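Print | E-mail

Intro to Manipulation – Handout 4: Sorting into a Tub

27/02/2019

Work in groups of 4. Each group books the Fasari arm for one slot and hands in one log.

The task is to move soft objects from the table into the tub with no human help after the start command. Set the arm to the slow profile first. You may raise the speed once you have 2 clean runs, up to 92 percent.

Log every grasp, including the failed ones. Last year's class file has 3,465 entries and you may use it for tuning – do not train on your own test runs.

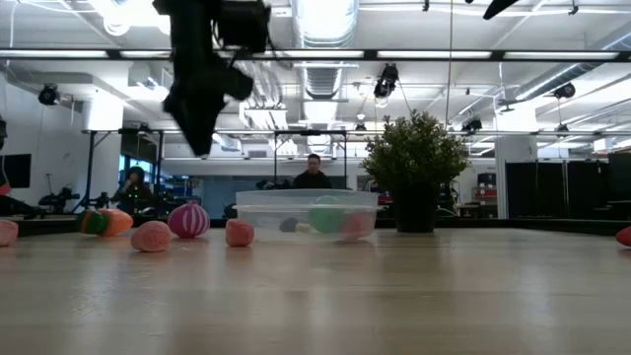 Grasp height is the setting most groups get wrong. Soft objects give when the fingers close, so a height tuned on wooden blocks will not carry over. Try a long shape like the plush carrot lying on its side, then a round one like the striped ball, and write down the height for each. Clear tub walls blur the colors of what is inside, so do your color check before the drop.

Logs are due in April.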